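The Bench Is Part of the Machine
By Ningsih Ong
8/6/25

Most maintenance schedules I have read for robot cells begin at the base of the arm and work outward. Joint lubrication, brake test, cable dress, tool flange, jaws. The table gets one line near the end, usually "clean." I think this order is wrong for arms, and it is worse for a station like ours at Lesel, where a person's hands do the moving and the grippers are carried.

The station is simple. There is a platform with an aluminum rail on each side, a black frame over it, a white board to work on, and a pair of hand-held grippers with their cables. The operator holds one gripper in each hand and does a small task with a tray. The recordings are later used to teach a two-arm cell the same task. No part of the station has a motor that can throw it out of alignment. People conclude from this that it does not need alignment. In March I held the same view, and our schedule showed it: we inspected the grippers every morning and looked at everything else when it broke.

That month we set aside 535 recordings from one run. The grippers had passed every inspection. The jaws closed squarely, the sensors read zero when they should, and the plates on top were tight. The fault was in the board. It had crept toward the operator and turned a little, and each session had begun from a slightly different place than the one before. The files were complete and looked normal when played back one at a time. It took a side-by-side comparison of first and last sessions to see the drift, and by then the run was finished.

My position since then is that the bench should be maintained as a machine part, with a reference, a tolerance, an inspection interval and a log. The grippers can come second.
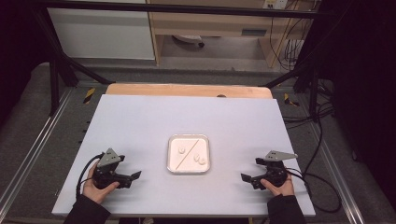
What to set before anyone picks up a gripper

The order of setup matters more than the precision of any one step. We now set the rails first and fix them. The board is set from the rails, measured at the near end and the far end on both sides. The tray is set from the board. Each item refers to the one before it, so a wrong reading can be traced back in a fixed direction. Before this, the tray was placed by eye and the board was nudged to suit the tray, which meant that the most easily moved object in the station was serving as its reference.

The full check takes 10 minutes. I have heard this described as a heavy cost per session. Compared with a repeat of the March run it is a small one, and it gets shorter with practice because most mornings nothing has moved.

Cables come next. A gripper cable is stiff enough to apply a load to the wrist, and the load changes with the path the cable takes. If it hangs off the edge of the board it pulls down and out. If it is looped behind the hand it pushes forward. The operator corrects for this without noticing, and the correction goes into the recording along with the task. We lay both cables before the session, move each gripper through its full reach, and lay them again if either one goes tight. Spare length stays away from the working surface. I would like a proper overhead support for them, and I have asked for one.

Contact surfaces are the third item. Small white parts in a white tray on a white board give very little contrast, and any mark on the surface becomes one of the stronger features in view. A speck that stays in one spot through a whole run is harmless to a person and possibly useful to a learning system, in the bad sense that the system may steer by it. We wipe the board at the start and after any task with loose or crumbling material. Crumbs travel. They get under the tray, where they lift one corner, and they get onto the jaws.

Jaw wear is easy to overrate. Scuffs on the side faces do not affect a grip. What does affect it is the condition of the tip, and here I look for burrs, stray fibers and anything stuck to the inner face. A soft brush is enough. I do not allow solvent on the jaws at our station because we had a bad experience with it on an earlier set from Fakska, where the surface turned tacky and had to be replaced.
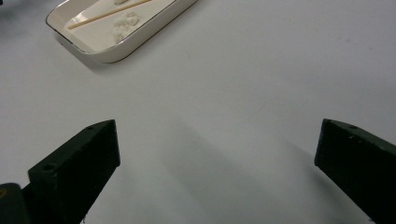

Sugeng Sutanto disagrees with most of this. His view, which he put to me in writing and allowed me to repeat, is that a tightly held bench produces a brittle machine. The cell that learns from these recordings will be installed somewhere with a table that is slightly off and a tray that somebody has bumped. If every recording starts from the same place, the cell learns that place. He would leave the board loose, let the cables fall where they fall, and treat the resulting spread as free variety. He adds that 230 of the recordings I set aside in March were, in his opinion, perfectly usable, and that I threw out good work for the sake of a ruler.

On the last point he may be right. I set aside whole sessions because I could not say when within a session the board had moved, and some good files certainly went with the bad. A log would have let me keep them, and we did not have a log.

On the main point I do not agree. Variety is worth having, and I am in favor of moving the tray. It should be moved on purpose, by a known amount, and the amount should be written down. Drift does something different. It goes one way. Ours followed the operator's posture, toward the body and around to the stronger hand, and no session ever started from the opposite side. A set of recordings with that kind of drift covers a narrow strip of positions and gives the impression of covering a field. Anyone who later finds the cell weak on the far side of the table will look for the reason in the arm, the jaws and the software, and will spend weeks there.

The loose-cable argument is weaker still. A cable pulling on a human wrist has no counterpart on the finished cell, where the cables are dressed along the arm. Whatever the operator does to resist it is behavior that the arm has no use for.

There is a fair objection about staffing. The group at Ngau runs more sessions than we do with fewer people, and a check that relies on one careful person will be skipped when that person is away. I would answer it with hardware. Stops screwed to the platform would hold the board without anyone measuring it. A tray template with a few marked positions would give Sugeng his variety and give me my numbers. Neither one needs a machinist. We have fitted the stops on our second station, and the measured check there has been cut to one reading per side.
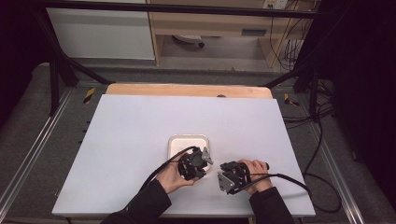
Both grippers and their cables at the tray, during a session at Lesel.

The interval remains open. I currently check at the start of every session and again after any interruption where the operator puts the grippers down. Setting the grippers down is when the board gets leaned on. At Vasetberg they check after a fixed count of 1000 recordings, which I consider far too long for an unclamped board and probably fine for one held by stops. I intend to keep the short interval until the log gives a reason to lengthen it.

The log itself is a sheet of paper clipped near the station, with columns for date, near left, near right, far left, far right, cable laid, surface wiped and initials. Readings are written down even when they match the previous line.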